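Search this board Advanced search Go

Lunde Makers Board > Builds > Handheld grippers

Thread: Finger pads for soft and thin-film items, parallel linkage build

kerf_allowance wrote:

Continuing from the old thread, which got locked when it passed the page limit. Summary of where the handheld stands. Parallel jaw, trigger driven, printed arms, guide rails across the front, wide-angle camera on top looking down past the fingers. No motor in this version. I want the hand data first and will put the same jaw on the arm in June if the arm is finished by then, and it probably won't be.

The open problem is the pads. Rigid items are fine with anything. What gives me trouble is household trash: film wrap, paper bags, tissue, anything that deforms before it gives you a normal force. The first pads were flat printed TPU and they polish themselves. After a few evenings of use the surface is glossy and film slides straight out when you rotate the wrist.

Second set is cast, textured face, softer. Better, but I have two complaints:

1. The pad peels from the backing at the fingertip corner. I'm using contact adhesive on sanded PETG.
2. On thin paper the texture leaves the bag hanging on a few high points and it pivots.

Looking for opinions on both before I cast more.

Presunen wrote:

On 1, stop gluing. Print the backing with a row of through holes and cast the pad in place so it keys through to the back side. Contact adhesive on PETG is a coin toss even when sanded. I did a dovetail version too, but the dovetail needs a draft angle that eats pad thickness, and you don't have much of it.

On 2 I'd go wider before I'd change the texture. Pivoting is a moment problem.

drosonine wrote:

Disagree on width. He said thin paper. A wider pad on a crumpled bag touches at the same few ridges, because the bag decides where the contact is. What you want is compliance behind the face. Put 3 mm of soft foam between the pad and the backing and let the face tilt.

Presunen wrote:

And then you lose repeatability on everything else. A tilting face on a hand tool is tolerable because the operator corrects. Put it on the arm in June and it will be wrong by a different amount on every grasp.

drosonine wrote:

It'll be wrong by less than the camera calibration is. What's the reprojection error on that lens? I've seen his corner plots.

kerf_allowance wrote:

The corner plots were from the old mount. New mount is stiffer. I'm not claiming it's good.

Cast-in-place sounds right for the peel. I'll try the holes. How large, and how far in from the tip?

Presunen wrote:

I use 3 mm holes with a 5 mm pitch, first one as near the tip as the backing lets you without the wall going thin. Countersink the back side so the cured plug has a head. Degas if you can. If you can't, pour thin and slow from one end.

Leave it 24 hours before you load it, whatever the bottle says. I have pulled them early and the plugs necked.

eboyer wrote:

Eugénie here, from the Porneck shop. We have the same linkage on the bench (printed from the files in the old thread, thank you) and I want to raise a different item before everybody recasts. Check your jaw parallelism under load. Ours closes parallel with nothing in it and toes out at the tip as soon as there is anything thick between the fingers. The play is in the inner pivots. We had assumed it was pad slip for a long time, and we changed pads twice for no benefit.

Test: clamp a flat bar at the tip only, pull the trigger to normal force, and slide a feeler gauge in at the heel and then at the tip. Then repeat with the bar at the heel. If the two don't agree, the pads are not your first problem.

kerf_allowance wrote:

Fair. Which fasteners are you running in the pivots? Mine are screws straight through printed holes with caps on.

eboyer wrote:

The same, originally. Now shoulder screws in flanged bushings on the inner pair. The outer pair we left alone. It costs little and the play at the tip went down enough that we stopped measuring it.

drosonine wrote:

Bushings in a printed arm will walk unless you ream the bore. Press fit into layer lines is not a fit.

eboyer wrote:

We reamed.

millscale wrote:

Slightly off topic, but does the trigger ratio matter here? With soft items I find people squeeze until they see deformation and then keep squeezing. A longer trigger throw gave me a far lighter grip on bags. The downside is a tired hand in more than 300 grasps.

kerf_allowance wrote:

It matters. I have the short throw. I tried the long one and found I was closing too slowly to get the bag off a flat surface before it shifted. Could be habit.

Ran Eugénie's bar test last night. Mine toes out too, left finger worse than right. I've ordered bushings. In the meantime here are two from the living room, same jaw and both on soft stuff. One is plastic-wrapped fabric over the wastebasket, the other is a thin paper bag, the kind I was complaining about.

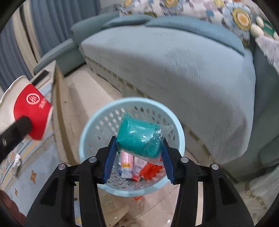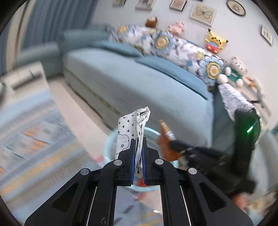 So the order of work is: bushings on the inner pivots, repeat the bar test, then cast pads with keyed holes. I'll keep the texture as is for one round so that only the mounting changes. Foam backing goes on a second pair of fingers and I'll swap them in for comparison, which should satisfy both sides of this argument or neither.

Presunen wrote:

Do the foam pair with the same cast batch. Otherwise you're comparing cure as well as compliance.

drosonine wrote:

Agreed, for once. Also log which pair is on for each run. Write it on the finger with a paint pen. You will forget.

millscale wrote:

Question on releasing. With film over a bin, do you get cling when you open the jaw? On my softer pads the wrap stays on one side and I have to shake it. That's a nuisance by hand and worse on an arm, where you'd need to detect it.

kerf_allowance wrote:

Sometimes, with the clear film. Much more with the flat TPU than with the textured face. That is my main argument for keeping the texture even if it costs me something on paper. I haven't measured release separately. I should, it's a simple pass/fail column.

Presunen wrote:

Dust the pads with talc and the cling goes away.

drosonine wrote:

So does the grip. Talc on a pad you're trying to characterize is a terrible idea.

Presunen wrote:

I said cling. I didn't say to characterize it dusted.

eboyer wrote:

We wipe with isopropyl between sessions and nothing else. Cling is then at least the same from one session to the next. If you talc one set, keep it in its own bag, the powder gets into the rails.

On the throw question, we went to the middle: the printed trigger has two pin positions and we use the longer one for training new people, then move the pin. I can post the trigger file if there is interest. The pin hole needs drilling out after printing.

kerf_allowance wrote:

Please post it. I'll update when the bushings are in.

Last updated: Mon 5 March

Reader comments

toolcrib_tom: Is the guide rail spacing the same as in the first release? My carriage binds at full open and I can't tell if it's the print or the drawing.

hexkey: Same binding here. Loosening the rail clamps, cycling the jaw and retightening at full open fixed mine. Check for a burr on the rail ends as well.

n_ostlund: Would like to see the numbers for the foam pair even if they come out bad. The old thread had four pad designs and no results for any of them.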